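瓦楞纸箱的价钱，开箱的人很少会问。一只装小家电的三层箱，出厂价通常不到商品售价的百分之一，用完压扁，捆好，等着收废纸的人上门。可在做纸箱的人那里，这百分之一里还能分出许多层：面纸、芯纸、里纸、淀粉胶、油墨、刀模、运费，还有退货。

奥斯瓦尔多·卡瓦尔坎蒂（Osvaldo Cavalcanti）在这一行干了大半辈子。他早年在桑帕约（Sampaio）纸厂看过锅炉，后来转到辛代蒂（Sindetti）包装厂，从打样间做起，现在管着整个结构设计部。我六月去见他的时候，他正为一批退回来的箱子写说明。客户说箱子在仓库里塌了，要求赔偿。他把其中一只剪开，用指甲刮开面纸，露出里面的楞。

“楞没断，是软了。”他说，“这种情况十有八九是受潮，跟纸的克重没关系。客户下次会要求加厚，加厚了还是会塌。”

## 从帽子里来的材料

瓦楞纸最早不是用来做箱子的。十九世纪中叶，英国有人把纸压出波纹，衬在高筒礼帽里吸汗定型。十几年后，美国人拿它裹玻璃瓶和灯罩，先是单张的波纹纸，后来在一面糊上平纸，再后来两面都糊上，才有了今天的样子。在它之前，运货靠木箱。木箱结实，可以反复使用，但重，占地方，钉箱和拆箱都要人工。

铁路公司一开始不信任纸箱。早年的货运规则对纸箱装运的货物加收运费，理由是容易破损。纸箱厂和木箱厂为此打了多年官司，最后铁路方面接受了纸箱，同时规定箱底要印上制造商的名字和耐破强度。今天许多箱子底部仍有一个圆形印章，里面写着几行小字，就是那时候留下来的习惯。

卡瓦尔坎蒂的柜子里存着一块旧木箱板，上面烙着斯库尔托夫（Skultov）的字样，那是当地一家早已关门的制箱作坊。作坊的后人改行做了托盘，至今还给辛代蒂供货。他说木箱厂的老师傅转到纸箱厂来，头几年都不习惯，总嫌刀模切出来的东西太轻，拿在手里不像一件活儿。

## 楞的学问

外行看纸箱看厚薄，内行看楞型。楞越高，缓冲越好，竖着压也越能扛；楞越细，表面越平，印出来的图案越清楚。A楞最高，C楞次之，B楞再矮一些，E楞细得几乎看不出波浪，常用来做彩盒。要两头都占，就把两种楞叠在一起，做成五层的双瓦楞板，代价是成本和重量。

楞的方向比楞的高度更容易被忽视。箱子立着的时候，楞应当是竖的，像一排排小柱子顶住上面的重量。有的设计师为了在一张纸板上多排一只箱，把图纸转了九十度，省下几个点的材料，堆码强度却掉去一大截。卡瓦尔坎蒂每年给新来的人上课，第一堂就讲这个。他让每个人用同一块纸板折两只小箱，一只竖楞，一只横楞，然后往上面摞书。
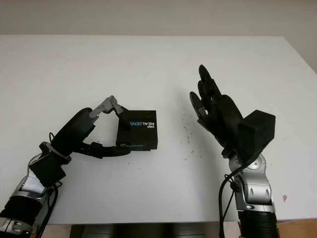 箱子的四个角承担了大部分重量，中间那几块面板出力很少，受压以后会先往外鼓。所以堆码讲究角对角，上下对齐。交错着码放看起来更稳，像砌砖一样互相咬住，可是每只箱的角都落在下面那只箱的面板上，强度要打很大的折扣。仓库里的人宁愿交错，怕倒；设计的人坚持对齐，怕塌。折中的办法是下面几层对齐，最上面一层交错，再缠上膜。

开孔也要避开角。水果箱两侧的提手孔、通风孔，位置差一点，结果就差很多。辛代蒂给一家果品公司做过一款桃箱，起初把通风孔开得又大又靠边，样品很好看，压力机一压就从孔边裂开。后来孔改小，往中间挪，顶部留了一圈折边，才通过测试。那款箱子前后改了很多稿，最后定型的图纸编号是1508，厂里的人至今用这个编号叫它。

## 打样间

打样间在厂房二楼，一进门是切割台，靠里是压力机。压力机的原理很简单，上下两块钢板，把空箱夹在中间，匀速往下压，直到箱子屈服。屏幕上的曲线先慢慢爬升，到顶，然后突然掉下来。那只桃箱最初的样品在802公斤上垮掉，看上去离实际需要还很远。可是实验室里的数字不能直接用。箱子在仓库里要放上几个星期，纸会疲劳；湿度上去，强度会降；托盘的板条之间有缝，箱角悬空，又要降一些。几个系数乘下来，剩下的往往只有最初的一小部分，工程师管这个叫安全系数，客户管这个叫浪费。

所有样品在测试前都要在恒温恒湿的房间里放足一天。纸是会呼吸的，早上从车间拿上来和傍晚拿上来，结果可以不一样。卡瓦尔坎蒂年轻时不信这个，有一回赶工期，省掉了这道工序，报告发出去以后，客户自己的实验室测出来的数字低了一截，订单就没有了。那家客户叫比尔库姆（Birkum），做陶瓷餐具，过了很多年才又回来。

陶瓷是难伺候的货。它自己有分量，又脆，箱子不仅要扛住外面的压力，还要管住里面的东西不互相碰撞。从前用稻草，后来用碎纸和泡沫，现在多用纸板插成的格子，一只盘子占一格。格子的插缝要切得恰到好处，松了会晃，紧了装箱的人插不进去，一急就撕。比尔库姆回来后的第一笔订单是4000套，每套里面的隔板有三种尺寸，打样间为插缝的宽度试了整整一个月。

“装箱的人才是真正用这只箱子的人。”卡瓦尔坎蒂说，“买东西的人只碰它一次，装箱的人一天碰几百次。”他把样品送去客户的包装线，自己站在旁边看，看哪只手先伸出去，哪一步要停下来，哪个折页总是折反。回来以后再改刀模。有时候改动只是在折页上切掉一个小斜角。

## 空箱子与空气

网购兴起以后，抱怨纸箱太大的人多了起来。一支口红装在鞋盒大小的箱子里，其余塞满气泡袋，这样的照片隔一阵就会在网上传一轮。原因不难理解：仓库备的箱型有限，备得越少，管理越省事，打包越快，空隙就越大。辛代蒂的一家电商客户原先有261种箱型，几乎每种商品配一种，仓库里光是找箱子就要花去不少工夫，后来砍到不足原来的十分之一，速度上去了，箱子里的空气也多了。

运输公司按体积收费之后，账又倒过来算。卡车装的是体积，空气也要付运费。于是有了可以按货物高度裁切的箱子，四个角预先压好几道折线，装多少，折多低。也有工厂把设备放到客户的仓库里，量一件，切一只。卡瓦尔坎蒂对这种设备评价不错，只是觉得它对纸板的要求太高，板子稍有翘曲就会卡住，而南方的雨季里没有不翘曲的板子。

另一头是回收。瓦楞纸箱的回收率在各类包装里一向靠前，旧箱子打成浆，重新抄成纸，又变回箱子。但纤维每走一遍就短一点，走过几遍以后，就只能从筛网里漏下去，成为纸厂的废渣。因此总要补进一些新木浆。桑帕约的老厂在河边，从前全用原生浆，现在三条生产线里有两条吃废纸。收来的废纸里混着胶带、订书钉、塑料膜，偶尔还有整封没拆的信。

胶带是纸厂最讨厌的东西。它在浆里不散，粘在网上，一粘就要停机清理。近年来有客户改用湿水纸胶带，贴上去和箱子融成一体，回收时一起打浆。它要用水，要用专门的机器，冬天干得慢，仓库里的人不太愿意换。辛代蒂的办法是在箱底做自锁结构，折进去就扣住，底部不用胶带。这样的箱底承重不如封死的，只能用在轻货上。

退回来的那批箱子，最后查明是在港口淋了雨。货代起先不认，直到卡瓦尔坎蒂把箱底的水痕一只一只拍下来，按托盘的层次排好，最下面两层最深，往上渐渐变浅。他的说明写了不到一页，结尾建议客户在托盘底下垫一层防潮纸，箱子的规格不必改动。客户收下了建议，也还是把克重提高了一级。新的订单已经排进车间，刀模照旧，面纸换了。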